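Closholm Robotics Module - Handout 2
Simulation practical: reaching in a furnished room

Students work in pairs on the two-armed robot model. Every run is to be saved before the scene is reset. Runs are limited to 4,000 steps.

1. Bring one gripper to the wooden cabinet and hold the other clear above the carpet.

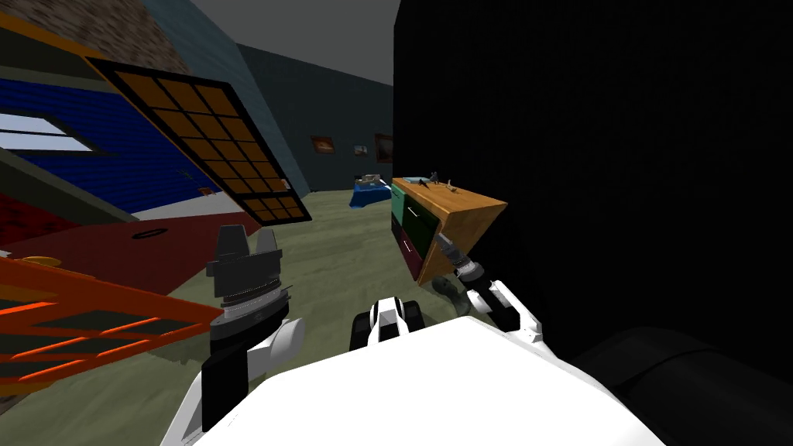
2. Repeat the reach with the body level - the camera view will change - and record both sets of joint angles.

Logs go to Lacey Penrose by Feb 2, 2026.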